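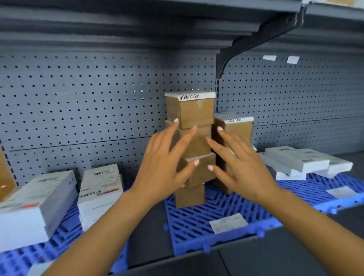

Parcel room at Worwood finally gets a proper sort-out

2022-10-18

If you've tried to collect a parcel from the back of the Worwood shop any time since April, you'll know the routine. You hand over your slip, somebody disappears through the door, and you stand there reading the same poster about lost keys while things are shifted about behind the wall. I've done it so often I could recite the poster. So I was more pleased than a grown adult should be to hear that the parcel room is being reorganised, top to bottom, and that by the end of the month we should all be getting our boxes a good deal faster.

I went down yesterday to see how it was going and was put to work almost at once, which serves me right for turning up in flat shoes.

The person in charge is Soon-im Ham, who took over the collection desk in the spring. She's worked in stockrooms most of her life and she has firm views on cardboard. Her main one is that small boxes are far more trouble than big ones. A big box goes on the floor and stays there. Small ones get piled up in a hurry by whoever is on shift, one on top of another, and after a busy morning you've got a little tower with a corner poking out here and another one poking out there, and the box you need is always the one at the bottom.

"You take the whole lot down," she told me. "Both hands, one either side, and you don't try to be clever and slide one out of the middle. I've seen that go wrong so many times."

I had been about to slide one out of the middle.

The trouble started when Tanow, the delivery firm that uses the shop as its pick-up point, began bringing in the parcels for the Luteck estate as well as our own. Until then the room had coped. It isn't large — you could park one car in it if you didn't need to open the doors — but a normal day brought in 30 parcels and most were gone by teatime. Now a normal day is 80, and on the worst one last month it was 90, with people queueing past the birthday cards and out on to the pavement. My neighbour gave up and went home without her new kettle. She'd waited through her entire lunch break for it.

Nothing has been lost, I should say. Soon-im was very keen that I put that in. But plenty has been hard to find, and a fair bit of it has had to be hunted for while the customer stood waiting, which makes everybody cross.

So what's changing? For a start, parcels will be shelved by street name. At the moment they go wherever there's a gap, in the order they come off the van, and the staff rely on remembering where they put things (Soon-im can do this, it's a bit frightening, but she does like to have a day off now and then). Under the new system the Luteck estate gets its own side of the room and the rest of us get the other. Anything too heavy to lift comfortably stays by the door.

Second, there's to be a limit on how high the small boxes can go. Three, and then you start a new pile. I asked whether that wouldn't use up more space and the answer was yes, it will, and that's why the old display stands and the broken fridge have gone to the tip. I'd forgotten there was a fridge. It turned up behind a roll of Christmas matting and a sandwich board advertising an ice lolly I haven't seen in years.

Third, and this was the job I ended up doing, every parcel is being turned so its label can be read without picking it up. It sounds like nothing. Try it, though! Labels get stuck on the top, on the side, wrapped over an edge so half the address is on one face and half on another. I'd get a box facing beautifully and then find that the only part I could read was a barcode. Soon-im's answer is a thick black pen. The street and house number get written on a plain side of the box as it comes in, and that side faces out. She reckons it adds a few seconds to each one at the start of the day and saves minutes later on, and having watched her find a parcel for a man from Shim Road before he'd finished spelling his surname, I believe her.

There will be some disruption while all this gets finished. The desk is shutting an hour earlier than usual for the rest of this week so that the last of the shelves can be emptied and refilled. Parcels that arrive after closing will be put away overnight and should be ready when the shop opens the next morning. If yours has been sitting there for a while, please do go and fetch it. There's a whole shelf of parcels that people seem to have forgotten about, and Soon-im will be ringing round if they aren't gone soon.

A few other bits she asked me to pass on. Bring the slip or the message on your phone, either is fine. If you're collecting for somebody else you'll need something with their name and address on it, and no, knowing them really well doesn't count. If you've got several to pick up, say so at the start, as they may not all be on the same shelf until the new system has settled down. And if you're sending a return, please tape over or peel off the old label first. Two labels on one box causes no end of bother, and at least one pair of boots has made the trip back to the person who was trying to get rid of them.

Tanow has also said it will try to split its delivery into a morning van and an afternoon one, so the whole day's parcels don't land at once. There's no start date for that yet. I did ask, and was told they're looking at the rounds, so I'll let you know when I hear more.

I stayed until the kettle went on and got two shelves done, which I was rather proud of until I saw that Soon-im had done the whole opposite wall. My own parcel was in there too, as it happens. Curtain hooks, and the wrong size.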